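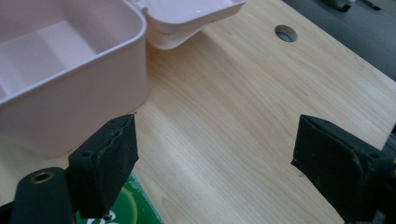
Trudy Harawira wrote:

> I don't think we should be making this out to be a mystery. The pads
> on the left finger are past it. We have had the same drops at our end,
> we put new pads on, and the drops went away. Voltero say the same
> thing in their note from February: rubber gets tired, grip goes down,
> the force reading climbs to make up for it and then the thing lets go.
> Change both sides, run the zero again and get on with the lid task.
> I would be surprised if you saw it after that.

Trudy, thanks, and I did read the Voltero note. I'm not persuaded by it, and I'd like to say why before everyone on the list orders a bag of pads.

Yes, the top edge of the left pad looks frayed. I'm not going to argue with that, and it will be changed. But a frayed top edge is not where the load goes when you close on a box lid. The contact is lower down, on the flat, and the flat on ours is fine to the touch. If wear were the whole story I'd expect the drops to creep up over weeks. Ours didn't. I went through the log last night and out of 1,139 closes there are 24 drops, and every one of the 24 falls in the last 40 closes of a session. The first part of each session is clean. A pad doesn't get old at four in the afternoon and young again the next morning.

What does change over a session is the zero. The Ruddock board takes its zero once, at power-up, with the fingers wide open. After that it trusts it. I left the tool switched on with nothing between the fingers and wrote down the reading every so often, and it wandered steadily in one direction for as long as I had the patience to sit there. Restart the board and it's back where it began. So by the end of a session the tool thinks it is squeezing harder than it is, the limit trips early, and the lid slides out.

I know what the reply to that will be, as I had it from Odarix support already: "drift within the expected range". I asked what the expected range was. I have had no figure back. If someone on this list has one in writing, please post it, with the page it came from.

The part that bothers me more is what happens after the drop. When the force reading falls away suddenly the tool is meant to stop and hold. Ours closes. It goes to fully shut at whatever speed it was set to, with no beep and nothing on the screen, and the event goes into the log as a normal release. The only reason I know is that Rangi Baxter had his thumb near the left finger when it did it. He has a black nail and a low opinion of me. That is a hand-held tool, so there is always a hand somewhere near the business end, and I don't think "keep clear of the fingers" is good enough when the whole point is that somebody is holding it.

Trudy, did you look at what yours did after a drop, or only at whether it dropped? I'm asking seriously. If new pads grip well enough to hide the drift, you could be running with the same fault underneath and not see it until the pads go again. You also ran the zero when you changed them, going by your message, so you changed two things at once and the pads got the credit.

What I'd suggest, for anyone with the Tetau fingers on a Ruddock board:

Leave the pads alone for one more session. Restart the board halfway through and see if the drops move.

Check the log for releases that end with the fingers fully shut. They are marked as normal so you will have to look at the position column.

Turn the closing speed down. We have ours at the lowest setting that still picks up a lid. It's slow and dull but it gives you time to get out of the way.

We have stopped the lid task here except for short runs with one person on the tool and one on the switch. I've had the job of the switch all morning and can report that it is not exciting.

I'm told a firmware fix is coming. I was told that in February too. Until I can see what it changes I'm treating it as no fix at all, and I'd rather not hear that it "should help".

The log is 600 kB zipped, too big for the list, so write to me off-list if you want it. The drift readings are in there as a text file, columns are minutes and raw counts, no header line, sorry.

> PS are you still using the old mount or the one with the longer
> screws?

Old mount. I can't see that it matters for this but if you think it does, say how.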